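Opening Up the Old Tower

I have been looking forward to this one all week! The old desktop came home from the Haworth swap meet with me (16 dollars, and I would have paid more), and on Thursday it finally got its turn with the side panel off. 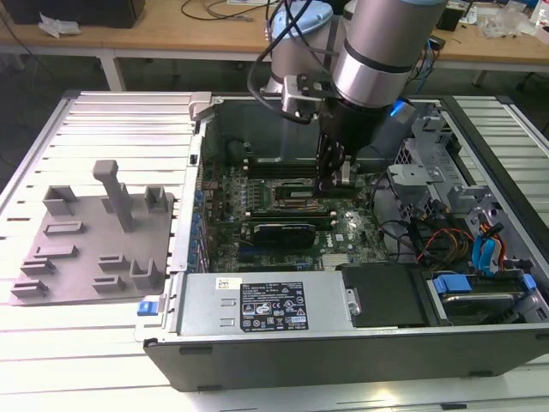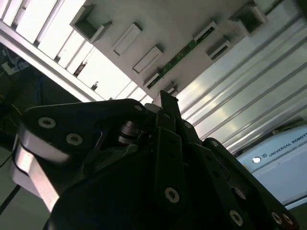
What's inside

So much to like in here. Green motherboard, green memory modules, a compact black graphics card, and those blue retention clips running in a row along the expansion slots. I love a case with colored latches. There's a blue one on the end and a blue tab on the drive carrier too, so you know right away where to put your fingers.

The little silver heatsink has such fine fins. I'll be going over those with a soft brush and a lot of patience.

What's next

More memory first, then a fresh drive. Flotard has a bin of used modules at 5 dollars each and I plan to dig through all of it. After that I want to try Cornance on it, which a reader swears runs great on machines this old. If it boots in under 29 seconds I will be thrilled.

Part two when the memory shows up!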